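Where the Toy Food Goes

Play food multiplies. A family starts with one small set, then a birthday adds another, and by spring there are fried eggs under the couch and a donut in the bathtub. The Hidengate toy library, which lends to 497 households, has 632 pieces of pretend food on its shelves. It sends most of them out in mesh pouches.

The library used to pack its food sets in lidded boxes. The boxes cracked, and the lids went missing before the food did. Mesh weighs almost nothing, lies flat when empty and lets a parent see what is inside without dumping it on the floor. A strap gives a small child something to hold.

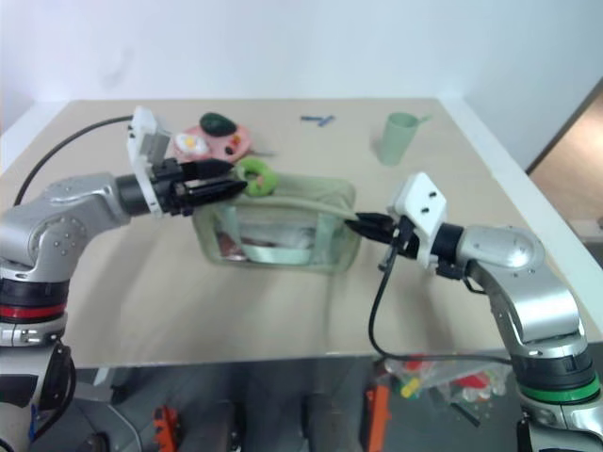
Sets are packed by meal. Breakfast has an egg and a plate. Lunch gets the vegetables. Donuts are allowed in any pouch, a rule that was settled after a long argument at the Evside branch. Cups travel separately, as they take up too much space and push the zipper open.

At home, the same approach works with fewer pieces. The library suggests keeping six pouches at most and putting two away in a closet at any time. Swap them every month or so. Children who have ignored a toy avocado since April will often serve it at every meal once it has been out of sight for a while.

Washing is simple. Plastic food can go in the sink with dish soap, then back in its pouch to drip over the tub. Felt and painted wood need a damp cloth and a towel.

The pouches at Hidengate come from Ketier, in a pack of 29. Any mesh bag with a wide opening will do the job.

Contact the magazine | Copyright Abubakari Media. All rights reserved. | Back to top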